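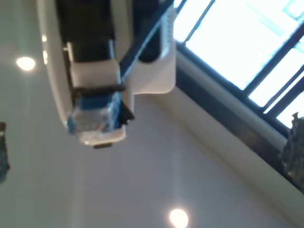 Jamshid Sharifi: before you write this one up, can you put down where the grey mark on the wood is and whether we are oiling or not? I've been asked twice and I gave two different answers. Also the rack labels. I can't tell from the old entry which port list is current.

Wednesday, July 6, 2022
Ridgeway room – wood surfaces, rack, general tidying

OK, both covered below. The old port list is the one from June. Ignore it, I've put a line through it.

Wood first. Went over the surfaces in daylight with the ceiling lights on as well. The window side gets so much glare in the day that marks vanish if you stand with your back to it, so look across the grain from the couch end. Most of what I took for dirt last month is grain or old specks. I wiped a test patch with a damp cloth and a drop of dish soap, then a dry cloth. The cloth came up a bit grey the first time and clean the second. The specks stayed where they were. Leaving them.

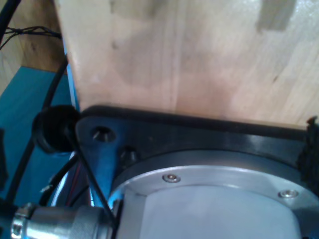
Light board, grain side. Greyish patch near the top right corner, faint specks through the middle.

The patch is the mark people keep asking about. I'd call it wear or discolouration and can't say which. Didn't scrub it. If we want to try something, a 600 grit pad by hand, along the grain, light pressure, and stop as soon as the colour around it starts to change. Try it on the underside first. Write down who did it and when, please – the last person who tried anything left no note and I spent a morning looking for a spill.

Oiling: no. Jamshid's second answer was the right one. We have the tin from Jemitz but it says to leave the wood alone overnight after each coat, and we can't give up the table for that long until the Costar work is out of here. Tin is on the bottom shelf of the cupboard with its lid taped. Revisit in the fall.

Things to keep off bare wood in the meantime:
mugs without a mat
solvent wipes
anything with a sticky back, including the cable ties with pads
wet cloths left to dry in a heap

Rack. Hostname of the server is still Pillow and I would like it to stay that way, half the scripts have it typed in. Bench drops are on VLAN 41, the wall drops stay on 77. Somebody had the two swapped on the printed sheet, so anyone who patched from that sheet should check what they did. New sheet is in the plastic sleeve inside the cupboard door.

I held off on moving anything in the rack itself. The plan is to use the empty shelf for the backup drive and its power brick, which now live on the floor behind the couch and get kicked. Measured the shelf depth and the drive fits with space for the plug, provided the plug goes out the left side. Needs a strip of non-slip mat under it or it will creep forward every time a cable gets pulled.
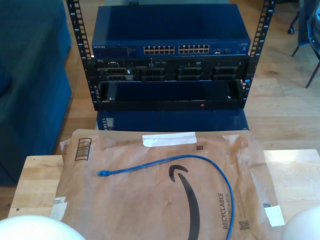 Rack from the table side. Netgear switch on top, Dell server under it, open shelf below. Amazon mailer on the table.

Floor: swept the planks and went along the gaps with the narrow vacuum nozzle. Found 3 cage nuts and a washer. They're in the small parts tray, second row. Please don't drag the rack or its base over the floor, lift it with two people. Chairs on casters are fine as long as the wheels are clean. I pulled thread and hair out of a couple of them and they roll much better.

Packaging: padded mailers marked recyclable go in the paper bin in the hall, flattened, labels off if they peel easily. Look inside before you flatten. Bubble mailers don't go in there, they go in the bag on the hook.

Couch: moved the cushions, vacuumed under them. The arm nearest the rack is where everyone drops coats and it is too close to the vents for my liking. Hooks are ordered.

Still to do:
non-slip mat for the shelf, cut to size
move backup drive, then update the rack page
print labels for both ends of the bench drops
second look at the grey patch with a hand lens
tell Jamshid the oil answer is no, so he can stop giving both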